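Student Project Report: Time Alignment Tool for Gripper Recordings

1. Introduction

Our project is a small software tool named Ferar. It takes recordings from a hand-held gripper and prepares them for training a policy. The recordings were made in the Duteo lab, where people work at white tables beside a brick wall. The wide camera on the gripper bends every straight line, so the rows of bricks look like arcs. For a person this is easy to ignore, but for our pose tracker it was the first problem.

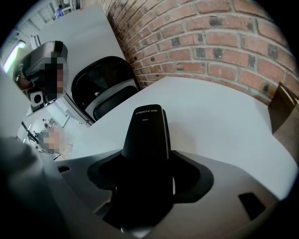 2. Problem

The camera and the motion sensor have separate clocks. In the first version we matched them only by the start time of the file. After a long recording the difference became large enough that the tracked path of the gripper had small jumps. Our supervisor asked us to solve this before we work on anything else.

3. Method

The wall is useful for tracking, as it has many corners and dark bricks. The gripper itself is not useful. It covers a large part of the view and it moves together with the camera, so its edges look like points that never move. We made a fixed mask for it and also masked the black corners of the lens. Then we compared the rotation from the images with the rotation from the sensor, and searched for the time shift which gives the best match.

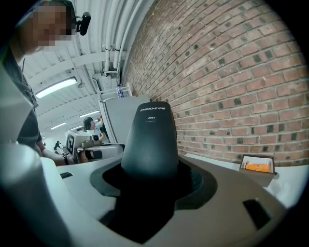 The search is done in windows of 500 frames, and the shift is allowed to change slowly between windows. We tried windows of 1,000 frames too, but they hid the drift that we wanted to see. The solver comes from the Harms library, with 2 changes in its settings file.

4. Results and open questions

On our test set of 333 recordings the jumps became rare. They still appear when a person comes close and covers much of the wall. A mask for people is planned, and we will write it as a plugin for Rarkach, the viewer that our group uses already.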